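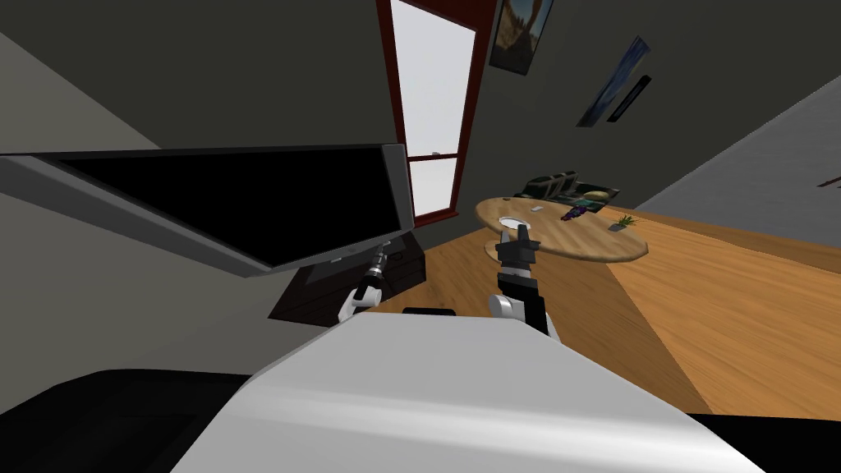
Rendered room with a television and a round wooden table

How to build a current affairs file without buying one

Every September the ads come back. One monthly digest will cover "everything asked in the exam," another promises 1,000 must-know facts. I have sat the general awareness paper twice and I don't believe either of them. What follows is the method I use now. It's slow for the first week.

Step 1. Get the syllabus and last year's papers from the exam body's own site. Skip the "memory based" papers that coaching sites post the same evening. They disagree with each other, and the answer keys get quietly edited later.

Step 2. Sort the old questions by type: appointments, awards, reports and rankings, sports, banking, government programs. In the paper I sorted, 18 questions out of 60 came from reports and rankings. That is one paper, so don't build a religion on it.

Step 3. Pick two sources and stop there. One newspaper and one official press release page will do. If a third source looks tempting, drop one of the first two.
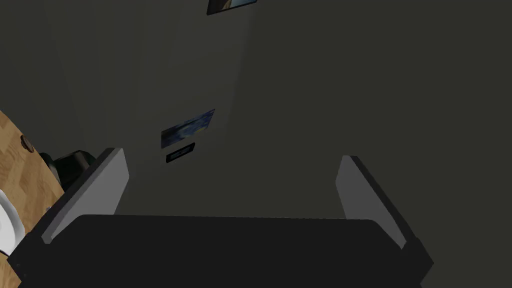 R. Eichhorn

Step 4. Write one line per item. Date, who, what, and where you read it. If you can't fill in the last part, the item doesn't go in.

2022-05-20 | central bank | new circular on ATM cash withdrawals | press release page

I leave out the background paragraph that digests love. If you need it, you can look it up again from the source.

Step 5. Check rankings at the publisher. Digests copy from other digests, and a country's rank from the last edition can hang around for months. Open the report itself, find the table, and write down the edition year next to the rank. Same with "first ever" and "largest." Most of those come straight from a press office.

Step 6. Review on Sunday. Cover the "what" column and try to say it. Mark the misses and cross out anything that already looks stale, such as a temporary appointment that has been replaced.

About the apps

I tried Brullo for a month. The daily quiz is fine as a quiz, but the explanations rarely say where a fact comes from. Sisteo does give links, though many of the ones I opened led to another quiz site. Both show you a readiness score. Mine was 73 on Brullo the week I started, before I had studied anything, so make of that what you will.

If you want an app anyway, use it only for testing and keep your own file for learning. Export your file as plain text now and then. Uko, where I kept my first set of notes, changed its free plan and I spent an evening copying lines out by hand.

When to stop

Close the file a week before the paper. Last-minute "expected questions" lists are guesses, and a wrong date read the night before is the one that sticks.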